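かごと道具の写真帖

こんにちは。台所まわりの小さな道具が好きで、かごやら、おろし金やら、瓶やらをしょっちゅう並べ替えている者です。このページは、去年の春からぽつぽつ書きためてきた「かごと道具」のメモを一か所にまとめたものです。まとめたといっても順番は気分のままで、途中で話がそれます(だいたい食べ物の話にそれます)。お茶でも飲みながら、好きなところから読んでもらえたらうれしいです!

最終更新 2021年12月1日

はじめに、うちのかごのこと

かごに目覚めたのは4月でした。友人のピレット・カイリースさんの家に遊びに行ったら、冷蔵庫の中も棚の中も、穴のあいたプラスチックのかごで仕切ってあって、それがもう見ていて気持ちよくて。「調味料」とか「おやつ」とか、ラベルは一枚も貼っていないんですよ。なのに家族みんな、どのかごに何を戻すか知っている。どうやって覚えたのか聞いたら、「色で」とひと言。ああ、色か、と思いました。

それまでのわたしは白で統一派でした。雑誌に出てくるような、全部おそろいの白い箱。きれいなんだけど、開けるたびに「どれだっけ」となるんです。同じ顔が並んでいるから当たり前ですよね。ラベルを貼ればいいのに、貼るラベルを選んでいるうちに半年たっていました。

帰り道にそのまま雑貨店の「メルカド」に寄って、かごの棚の前でずいぶん長いこと悩みました。店の人に「贈り物ですか」と聞かれたので、「自分用です、台所の」と答えたら、ちょっと笑われた気がします。値札は131円から500円まで。高いほうは底がしっかりしていて、安いほうは持つと少したわむ。でも軽いものを入れるなら、たわむほうが棚の隙間に押し込めて便利だったりします。その日の合計は、欲しかった瓶やふきんも入れて2,821円でした。レシートがまだ家計簿にはさまっています。

かごの穴の話

かごの穴の形って、みなさん気にしますか? わたしはすごく気にします。

縦に細長いすき間が並んでいるタイプは、瓶を立てるのに好きです。中身の残りがちらっと見えるし、しょうゆのたれがついても、すき間にスポンジの角が入るので洗いやすい。ただ、楊枝や輪ゴムみたいな細かいものは逃げ出します。輪ゴムはほんとうによく逃げます。

四角い穴のタイプは万能選手。袋もの、箱もの、なんでも来いという感じです。うちではお菓子と乾物が同居しています。

丸っこい楕円の穴のものは、見た目がやわらかくて、出しっぱなしにしても台所がごちゃついて見えません。取っ手の穴があると、棚の高いところから引っぱり出すのが楽です。背の低いわたしにはこれが大きいんです。大きめのかごを買うなら、取っ手の穴はぜひ確かめてください。指が二本しか入らない取っ手は、満杯にすると痛いですよ(経験者)。

瓶を立てる

絞り出し式のボトルは、寝かせておくと使うときに手元がべたべたになるので、立てる一択です。フェリシダード・キアンバオさんは逆さまに立てる派で、「最後の一滴まで出る」と言うのですが、わたしは一度ふたがゆるんでいて大惨事になりました。それ以来、頭は上。最後の一滴はあきらめて、少し振ります。

背の高いボトルと低いものを同じかごに入れるときは、高いほうを奥に。頭でわかっていても、帰ってきて買い物袋を片づけるころには忘れていて、翌朝には手前に塔が立っています。直すのはたいてい週末のお茶のあとです。

首の細い瓶はかごの外からでもつかみやすくて、料理中には助かります。太い瓶は両手を使うことになるので、火のそばでは少しこわい。買うときに中身の味と同じくらい、首の太さを見てしまいます。

おろし金の置き場所問題

さて、わが家で一番場所に困っているのが、四面になった箱型のおろし金です。引き出しに入らない! 横にすると入るけれど、今度は引き出しが閉まらない。かごに入れると、ほかのものの袋に引っかかって穴をあける。チーズの袋に穴があいていたときは犯人がすぐわかりました。

それで今は、かごの横にそのまま立てています。これがなかなかいいんです。背が高いから目印になるし、上に取っ手があるのでひょいと持てる。立たせておくと、にんじんを一本だけおろそうかな、という気にもなります。しまいこんでいたころは、年に何回使ったか怪しいものでした。

レメディオス・ヤップさんはおろし金でじゃがいもをおろして、フライパンで薄く焼いてくれます。外がかりかりで、中がもちっとしていて、ソースをかけても塩だけでもおいしい。作り方を聞いたら「おろして、しぼって、焼く」だそうです。しぼるのが大事らしくて、わたしはここで手を抜いて、いつもべちゃっとしたものができます。おいしいんですけどね、べちゃっとしていても。

チーズは冷蔵庫から出してすぐ、冷たいうちにおろすのがおすすめ。大根は目の細かい面だと水っぽく、粗い面だとざくざくして、鍋にはざくざくのほうがわたしは好きです。しょうがは、皮をむかずに洗ってそのまま。イメルダ・ドゥムラオさんには怒られました。皮はむく派なんだそうです。

洗うときは、使ってすぐに水につけてください。ほんとうにすぐ。チーズが乾いたあとのおろし金ほど悲しいものはありません。わたしは古い歯ブラシを使って、内側から外に向けてこすっています。

机の上に一列に

かごを並べるなら、一度広い机に全部出してしまうのが早いです。棚の中でちまちま入れ替えていると、何が足りないのかもわからなくなるので。明るい木目の天板だと、赤も緑もきれいに見えて、それだけで楽しくなってきます。
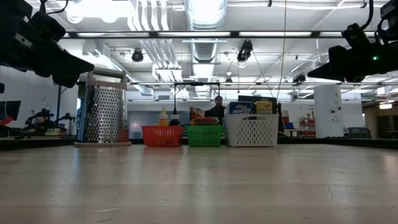 おろし金、赤みのオレンジ、緑、オフホワイト。背の高いボトルは赤みのほうへ、お菓子の袋は緑のほうへ。

わたし、この並びがとても好きなんです。黄色い絞り出しボトルが赤いかごからにょきっと出ているところなんて、もう売店みたいで! 隣の暗い色のボトルと並ぶと、黄色がいっそう元気に見えます。

緑のかごには、オレンジと茶色のお菓子の袋が立っています。お菓子は立てるに限ります。寝かせると下のほうから忘れられていって、次に会うときには賞味期限が過ぎている、というのをうちで何度やったことか。

オフホワイトのかごはひとまわり大きくて、これくらいの大きさがあると食パンやじゃがいもなんかも入れられそうだなと、つい考えます。色の強いかごの横に白っぽいのがひとつあると、目が休まる感じもします。全部を派手な色にしようとしていた春の自分に教えてあげたいです。

天板には傷も見えますね。うちの食卓も傷だらけで、鍋敷きを忘れた丸い跡までついています。磨けば消えるという人もいますが、わたしはクロスをかけずにそのまま使っています。つやのある天板は指紋が目立つので、拭くのだけはまめに。

色の決めかた

色分けを始めたいという方からときどき聞かれるので、うちの決めかたも書いておきます。まず、いちばんよく使うものに、いちばん目立つ色。うちでは調味料が赤です。次に、子どもやお客さんが勝手に取っていいものを緑。「緑のは食べていいよ」と言えばすむので、これはほんとうに楽です。行き先が決まっていないものは白っぽいかごへ。

この「行き先が決まっていないもの」が曲者で、油断するとすぐ山になります。フェリシダード・ビジャヌエバさんは白いかごがいっぱいになった日を片づけの日にしているそうで、まねしてみたら、うちは2日おきに片づけの日が来ました。かごが小さすぎたようです。

青いかごも欲しいのですが、まだ手が出ていません。青を何の色にするかが決まらなくて。お茶の道具かな、それとも製菓の型かな。いい案があったら、下の書き込み欄から教えてください。

次はお玉とへらの立てかたについて載せるつもりです。うちのお玉立て、また倒れました。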